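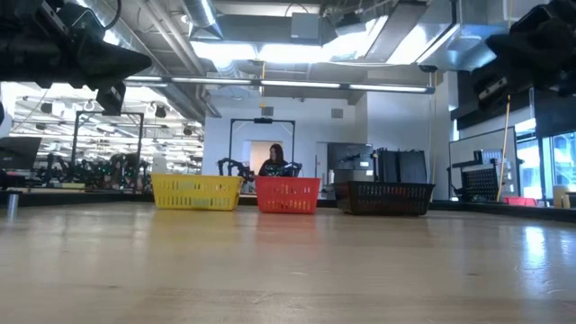 # Torvik Bench Rules, second edition

Reviewed by Santino Ojeda, May 23, 2024

Torvik sells a rules pack for small rooms where people and tabletop arms share the floor. You get a 100-page spiral-bound manual, a set of laminated cards, a pad of shift sheets, two rolls of floor tape and a licence to copy the forms inside your own building. It costs $300. I paid for ours and have used it since last June with a two-arm bench doing pick-and-place work.

The manual doesn't replace a risk assessment, and it says so on the first page. If your local regulator or insurer wants one, you still have to do it. What Torvik covers is the ordinary behaviour around a bench after the assessment is filed and people have stopped reading it.

## The rules

There are 14 of them, one to a card. Most are what you'd expect. Know where the stop is before you enable anything. One person holds the controls and says so out loud. Arms go to a raised rest position before a hand goes over the table. The cards are written in short, direct sentences, and the type is large enough to read from a couple of metres back.

Rule 4 is the one that changed our habits most. Nothing stays on the bench that isn't part of the task. Mugs, hex keys, phones and tape go somewhere else before the arms are enabled, and if an item has to stay, it gets written on the shift sheet. We used to leave tools along the back edge because the arms never went there. Then a path was edited and one of them did. It knocked a torque driver onto the floor, with no harm done apart from the driver.

Rule 7 deals with people standing on the far side of the bench. Torvik wants the operator to stop and get a spoken answer from anyone within reach of an arm before restarting. It sounds fussy and it takes two seconds. I'd keep this one even if I threw out the rest.

Rule 9, on cables, is weak. It tells you to secure all loose cable "to the structure", but a wrist cable needs slack or it will pull at the connector. The manual should show how much of a loop to leave and where to tie it off. I wrote to Torvik and was told that the next edition will have a drawing.

## Bins and parts

The chapter on containers is better than I expected. It recommends light plastic bins with open or slotted sides for training and trial work, so that a bad grasp flexes the bin before it strains the finger. It also wants each colour given a single meaning and that meaning written down. We had been using colours by mood. One operator's reject bin was another operator's finished bin, and we only noticed when a batch got mixed. 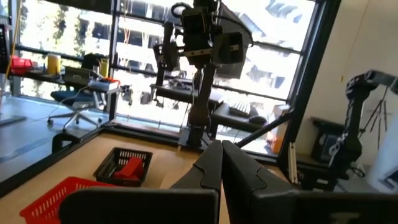
Torvik also asks for a reset sheet, with the starting position of every container drawn on it and initialled by whoever set the table. We filled these in by hand for the first month and then went to a tick box with a copy of the drawing taped to the bench leg. The manual allows this as long as the drawing carries a revision number.

The wrist camera section is one page long and could stand to be three. It tells you to wipe the lens at the start of a shift and to check that both fingertips can be seen when closed. Good advice. It says nothing on sunlight. Anyone working near big windows knows that the same check can pass in the morning and fail after lunch, and I'd have liked a rule for when blinds come down and who decides.

## Shift sheets

The sheets are the part that people will give up on first. They ask for start time, operator, stops, reason for each stop and condition of the grippers. Ours were filled in properly for most of the year. We now have 2,441 logged runs on them, and the stops column has been worth the bother. A good share of our stops had the same cause – a hand going in to straighten a part before the arms had gone to rest. Seeing that in writing got a parts jig approved faster than any of my emails had.

The paper itself is thin and smears. Print your own on heavier stock.

## Against the others

Pondero's guide is cheaper and covers more kinds of machine, but it's written for fenced cells and much of it won't apply to an open table. Britau offers a good training day with no take-away material to speak of. Plurum does the whole thing as an app, with the rules on a tablet beside the bench. I tried it for a fortnight. The logging is quicker than paper, but the rules disappear when the screen sleeps, and visitors never see them.

## Gripes

- The floor tape lifts at the corners on sealed concrete. Buy better tape.
- The index leaves out "visitor", although there is a full chapter on visitors.
- Spare cards are only sold as a complete set.
- The text switches between "operator" and "user" without saying if they are the same person.

## Who should buy it

A lab or workshop with one to six benches and no safety officer of its own will get its money back. A larger plant probably has most of this in its procedures already. If you have the first edition, the container chapter and the reset sheet are the new material, and Torvik will sell existing customers those pages separately if you phone and ask.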